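From: Merja Kinnunen
To: Golano residents list
Date: Sep 14, 2023
Subject: Re: Room changes and the laundry card

Hi Annelies,

On Thursday you wrote:

> Two of us on the third floor want to swap rooms before classes get going.
> Do we need a new lease, or is a form enough? Also, does the deposit
> move with the person or stay with the room?
>
> Annelies Riedl

A form is enough if both rooms are in the same price band. You each sign it, and Mirjam Hauser at the Jaltstead office countersigns. Put 3449 in the reference box - that is the building number, and forms without it get sent back. 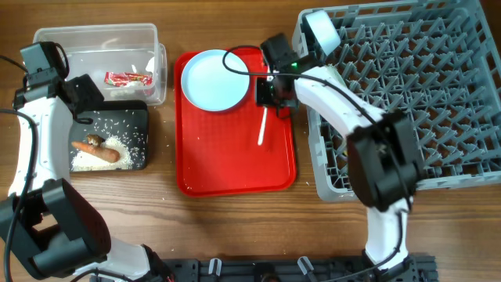 The deposit moves with the person. It is $1000 for every room in the building, so there is nothing to top up. You do both need a fresh condition report for the room you are moving into. Mine listed a scratched desk I had never noticed, so read it through before you sign.

If one of you is moving to a corner room, the rent goes up by $80 a month and you will need a lease amendment as well. Luzius Kuster did that last year and it took him around 8 days.
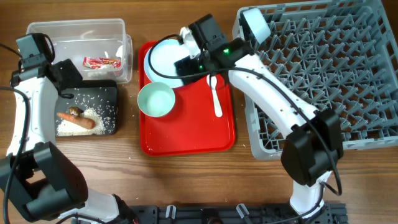

On the laundry card, the old ones stop working at the end of September. Bring yours to the office and they will move the balance to a new one. Keys and mailbox labels are handled at the same counter, but the mailbox label has to be asked for separately.

The office is closed over lunch.

Merja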